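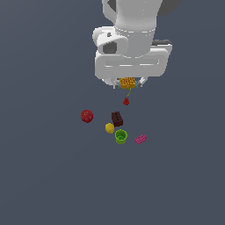
Glenys Bickerstaff wrote to us in September that she compared four grippers in simulation before she bought one, and that the only trial which told her anything was the one with toy bricks, because a brick shows at once when the fingers are not parallel. We agree with her, and the trial pack of the Varkska finger set is now built on this idea.

Varkska V2 parallel finger set, with simulation trial pack

The Varkska V2 is a two-finger set for light arms with a standard wrist flange. It is sold together with a trial pack, so you can test the fingers on your own controller before any metal is mounted. The trial pack opens in the Zundlow simulator, version 14 or later. It contains the arm model, the fingers with soft blue pads, a plain grey surface and a small collection of objects: bricks, fruit, a cup and some thin things which are more difficult.

What you can compare

Three pad models are included: soft, medium and hard. With the soft pad the brick sits well between the fingers, but the release is slower. With the hard pad the release is clean and you must be more exact with the approach angle. Most of our customers begin with the medium pad and change later.

Two camera views are delivered with each trial. The first looks down on the table with the arm coming in from the top. The second is the close view at the gripper, with the fingers left and right and the held part between them. 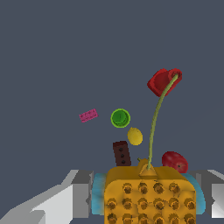 For aligning the fingers to a brick we recommend the close view. For choosing which object to take next, the wide one is better, and you can run both at the same time if your computer allows it. The close view needs the higher render setting, otherwise small markings on the objects are not readable.

Controller

The pack was prepared with the Reltico controller and all the default values are for this one. It also runs with the Naylor controller, but then please set the closing speed by hand, as the Naylor counts it in the opposite direction. If the fingers open when they should close, this is the cause.

Technical data

Fingers: two, parallel movement
Maximum opening: 30 mm
Pad models: soft, medium, hard
Recorded trials in the pack: 1170
Simulator: Zundlow 14 or later
Mounting screws and one spare pair of pads included

Price and delivery

Finger set with trial pack: 2695 euro without tax. The trial pack alone can be requested free of charge by schools and laboratories. Please write in your message which arm and which controller you use, so we can send the correct flange drawing with the offer. Spare pads are ordered in pairs and are sent by normal post.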